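Dosov Kitchen Cell, Progress Report
Monday, August 10, 2020
Prepared for the Zestside program office

We are further along than the June plan had us, and I'm very happy to be writing this one. The Dosov cell (one arm on a short floor rail, wrist camera, two-finger gripper) has been running cabinet and sink tasks at the Ploncombe site since the rail was re-leveled, and the faults that ate up most of our spring are nearly gone.

Upkeep first, as you asked. The wrist cable has been replaced with the longer one and rerouted on the outside of the forearm. The old routing pinched whenever the arm reached low, and low is where the cabinet work happens. We now check the cable clips at the start of every shift and grease the rail once a week. The gripper pads were changed at 2000 cycles, as the schedule calls for. They still had rubber left on them, so we'd like to run the next set longer and see how they hold up. If that goes well the pad line in the budget shrinks a little.

The force sensor took more time than I would have liked. It drifted after every warm start, enough that the arm pushed on doors it should have been pulling. We tried a new mount, then a new cable, and finally found a loose ground screw in the control cabinet. Eight days for one screw! It is tight now, marked with paint, and on the weekly list. Readings have stayed flat since.

On the training side, the recording of human demonstrations is moving nicely. The person wears the camera on the head and works through ordinary kitchen jobs at an ordinary pace, and the cell's door and reach routines are then tuned against what the hands do. The under-sink cabinets are the part I was most eager to get to. Two doors side by side, both partly open, with a hand coming in from below, make a much harder case than the single door on our bench.
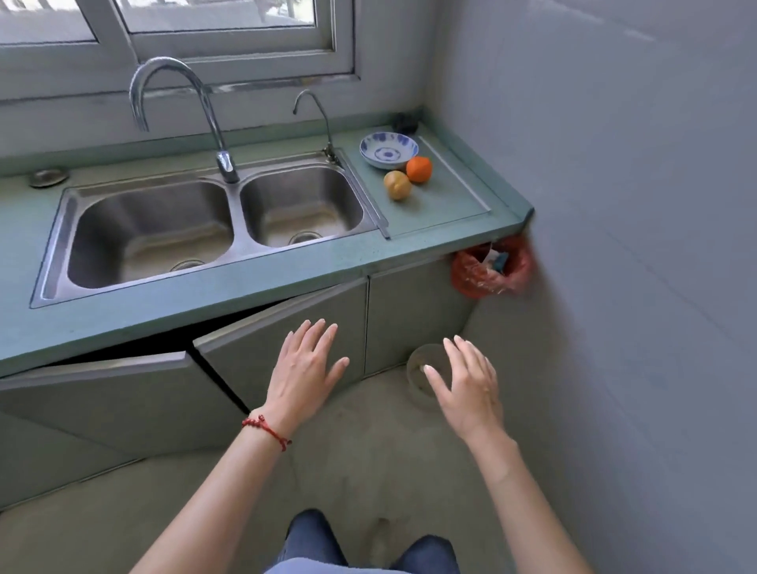 Ho wrote back on the draft of this section that the door work is welcome but that the arm should not go near a half-open door until the low-reach speed limit is written into the controller, where an operator can't change it from the pendant. I agree, and it is done. The limit loads at startup, and the cell refuses to enter the low zone without it. We tested it by deliberately loading an old settings file, and the arm stopped at the zone border each time.

The demonstration set stands at 1155 recorded clips, of which 49 were set aside for bad timing between the camera clock and the hand tracking. The clock problem came from a laptop that went to sleep between sessions. Sleep is turned off now and the sync check runs before each recording.

Calibration is quicker too. We moved the target plate from the tripod to a fixed bracket on the rail end, so the arm finds it in the same place every morning. The first try at the bracket flexed when the carriage stopped hard. The second is thicker and hasn't moved.

Still open:
The spare wrist camera has not arrived. If the one on the arm fails, we stop.
The carriage brake squeals at low speed. It holds fine under load, but I want the pads looked at before fall.
The pendant's enable switch is getting stiff. Replacement quoted, not yet ordered.

For the rest of the quarter we plan to run the two-door routine at reduced speed, then add reaching past one door to open the other. The longer unattended run is set for October, and I'd like to have the spare camera on the shelf before we start it. No change to the total budget is requested. I would like to move the money left in the cable line over to the brake and the switch, and will send the form separately.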